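Jonwood introduces Seyoum hardwax oil for solid and veneered table tops 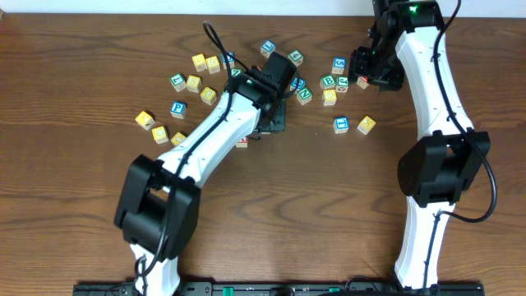
22 Mar 2025 - Jonwood, a maker of finishes for interior joinery and furniture, has added a hardwax oil to its Seyoum range. The product is intended for table tops, desks, shelving and worktops in homes, schools and offices. It is supplied ready to use in clear satin and clear matt, and will be available to trade customers from April.

Seyoum hardwax oil is a blend of plant oils and waxes with a low solvent content. It soaks into the upper layer of the wood and leaves a thin film on the surface. It can be applied by brush, short-pile roller or lint-free cloth. A machine with a white pad may be used on larger panels.

Two coats are recommended on bare timber. The surface should be sanded to 100 grit or finer, with the last pass along the grain, and all dust removed before the first coat. Excess oil must be wiped off within 15 minutes. The second coat can be applied after 10 hours at normal room temperature with good air flow. Cold or damp rooms will lengthen this period. End grain takes up more oil and may need a further coat.

The matt version contains a fine silica matting agent that settles in storage, so the tin should be stirred well before use and again at intervals during application. The satin version needs only a brief stir. The two may be mixed to reach a gloss level between them. Both darken pale timber slightly, and a test on an offcut is advised where colour is critical.

"Most of the questions we receive from joiners concern repair," said Mitiku Tufa, technical manager at Jonwood. "A worn patch can be sanded lightly and oiled again without stripping the whole top. On open-grained timber the edge of the repair should be feathered out by hand, otherwise a change in sheen may show at low angles."

The oil is compatible with the existing Seyoum stains, provided these have dried overnight. It should not be applied over varnish, lacquer or silicone polish. Oily tropical timbers should be wiped with a suitable solvent shortly before coating. Cloths used with the product can heat up and ignite as they dry and must be soaked in water or laid flat outdoors before disposal.

Jamus will handle distribution to builders' merchants and independent paint shops. Amik will supply furniture workshops direct. Both will hold stock of the smaller tins, with larger drums made to order.

"Workshops can order a sample set with both sheens and a printed data sheet," said Mahlet Bogale, sales manager at Jonwood. "The safety data sheet is included with every trade delivery."

Coverage depends on the species and on how the surface has been prepared. Application guides can be requested from the Jonwood technical desk or from either distributor.

Notes to editors

Seyoum is a product range of Jonwood. Tin samples and finished test panels are available to trade publications on request.

Press contact: Mahlet Bogale, Jonwood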